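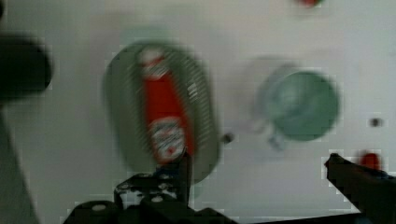 Hello all,

I am writing again about the frame filter in our Kuvo perception node. The filter rejects a wrist frame when the sharpness score is under 829, and I think this is too strict near contact. In the wrist frame at the top the motion blur is strong and the logo on the bottle can not be read, but the red bottle still separates very well from the green plate. For the segmenter this is enough, I believe. With the threshold at 711 the planner keeps its target during the approach.

Braulio Ocampo wrote in January:
> Please do not lower the threshold for both views.
> The Allormont planner trusts every mask it gets,
> and I don't want to debug ghost objects again.
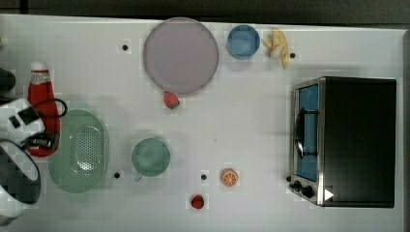 I agree for the overhead view, so my patch has one value for each camera. There the difficulty is occlusion, and sharpness does not help us. The gripper partly covers the ketchup bottle and its cable loops over it, so the mask can come back in two pieces. I would like to merge pieces of the same colour before they go to the planner - the toy strawberries are also red, therefore a distance limit is necessary.

Could someone with the Esquivel branch please replay the log with both values? I used 2,000 frames only.

Thank you and regards,
Nurnolitz perception list member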